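Managing Fungus Gnats in Propagation Houses and on Indoor Plants
Speaker notes, Friday session, 10:30 a.m.
Presenter: Marietjie Sithole, Skamard Extension Office

Opening remarks

Good morning, and thank you for coming. This session covers the identification, life cycle and control of fungus gnats. The first part is addressed to growers with propagation benches. The closing part concerns plants kept in homes, schools and offices, where the same insect is a frequent cause of calls to our office.

Please hold questions on pesticide licensing for the afternoon session with Deividas Org.

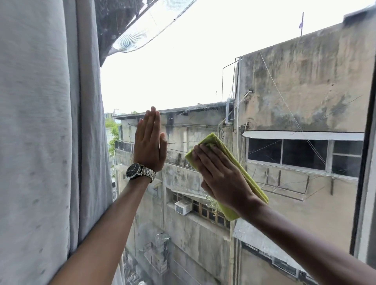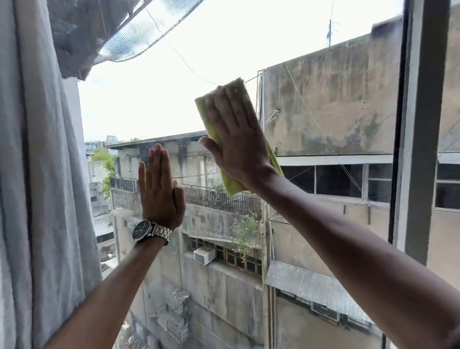
Cleaning a window pane with a folded cloth.

1. Identification

Adult fungus gnats are small, dark, long-legged flies. They are weak fliers and are most often seen running over the surface of the potting mix or resting on the lower leaves. The wing has a Y-shaped vein near the tip, which can be seen with a hand lens.

The insect most often confused with the fungus gnat is the shore fly. Shore flies are stockier, have short antennae and carry pale spots on their wings. They feed mainly on algae and do little direct harm to roots. Growers should settle the identification before buying any product, as treatments that work on one may do very little to the other.

The larva is a clear to whitish maggot with a shiny black head. It lives in the top layer of the growing medium.

Pass the sample vials around at this point. Ask that they be returned to the front table.

2. Life cycle

Females lay eggs in moist organic material, in cracks or on the surface. The eggs hatch within days in warm conditions. Larvae feed for about two weeks, pupate near the surface and emerge as adults. At greenhouse temperatures the full cycle takes three to four weeks, and generations overlap. A single treatment therefore seldom clears a house.

Emphasize: adults live only a week or so. A grower who sees adults every day over a month is looking at continued breeding on site.

3. Damage

Larvae eat fungi and decaying matter first. When numbers are high they also feed on root hairs and young roots, and they may tunnel into the base of soft cuttings. Seedlings and unrooted cuttings suffer most. Signs include wilting in spite of adequate water, yellow lower leaves and slow, uneven growth across a tray.

Larvae and adults can also carry root rot organisms from one pot to another. Poinsettia, geranium and many of the succulents are commonly affected.

4. Monitoring

Two methods are recommended, and they should be used together.

Yellow sticky cards capture the adults. Lay some cards flat at the level of the pot rim and hang others just above the crop. Change the cards weekly and write the date and bench number on each one.

Potato pieces reveal the larvae. Cut a raw potato into thick slices, press them lightly into the surface of the mix and lift them after two days. Count the larvae on the underside of the slice and on the mix directly beneath it.

Case from the Asthorpe house: Ruth Ñahui kept the card records there through one spring. The first full week of trapping gave 672 adults across the propagation benches. The following week gave 718, although the grower had by then sprayed for adults twice. The potato slices explained the result. Larvae were present in nearly every tray on the two benches nearest the door, where a leaking valve kept the floor and the bench mats wet. The valve was repaired, the mats were replaced, and nematodes were applied to all trays. After the third application the weekly count stood at 42.

Pause here. Growers in the room usually wish to compare their own counts.

5. Water and sanitation

Moisture management is the foundation of any program. Allow the surface of the mix to dry between waterings as far as the crop permits. Avoid mixes high in immature compost, which hold water and attract egg-laying females. Store bagged mix closed and off the ground.

Remove plant debris, spilled mix and algae from benches and floors. Weeds under the benches should be pulled. Cull piles should be kept well away from doors and vents.

Nayeli Escobar has asked that I mention drainage gravel. Gravel floors collect spilled mix over the years and can support a large population even when the benches are clean. Rake them out between crops.

6. Biological control

Three agents are widely available.

Beneficial nematodes, Steinernema feltiae. Apply as a drench to moist mix, in the evening or on a cloudy day. Use the product before its expiration date and remove fine filters from the sprayer. Repeat as the label directs.

Bti, the israelensis strain of Bacillus thuringiensis. It must be eaten by the larvae and is most effective on the young ones. It breaks down quickly, and repeat drenches are needed. Strains sold for caterpillars will not control gnats.

Predatory mites that live in the soil. These should be released early, before numbers build. They are a preventive measure and cannot be expected to rescue a crop.

Check compatibility before combining any of these with a fungicide or insecticide.

7. Chemical control

Insect growth regulators applied as a drench act on the larvae. Sprays against adults give short relief only. Read the entire label, confirm that the crop and site are listed, and observe the re-entry interval. Rotate between modes of action.

8. Plants kept indoors

The adults are drawn to light and often gather at windows, where the occupant first notices them. They do not bite. The source is nearly always an overwatered pot in the same room.

Advise callers to let the top inch or two of the mix dry, to empty saucers after watering and to place one yellow card in each suspect pot. Bti granules steeped in the watering can are suitable for home use where the label allows. A badly infested plant of little value is best discarded in a sealed bag.

New plants should be kept apart for three weeks. A layer of sand on the surface is often suggested. Results are mixed, particularly where the pots have open drainage holes.

9. Handouts and contacts

The trap record sheet is available at the side table, along with the potato slice guide in English and Spanish. We printed 2000 copies of the guide for this season, and growers may take extra for their staff.

Samples for identification may be left with Marisol Ccori at the Correa diagnostic desk until 4 p.m. Adults should be submitted on the card, covered with clear plastic wrap. Larvae should be submitted with a cupful of the mix in a sealed container, labeled with the crop and the bench.

The next talk in this room covers thrips on bedding plants.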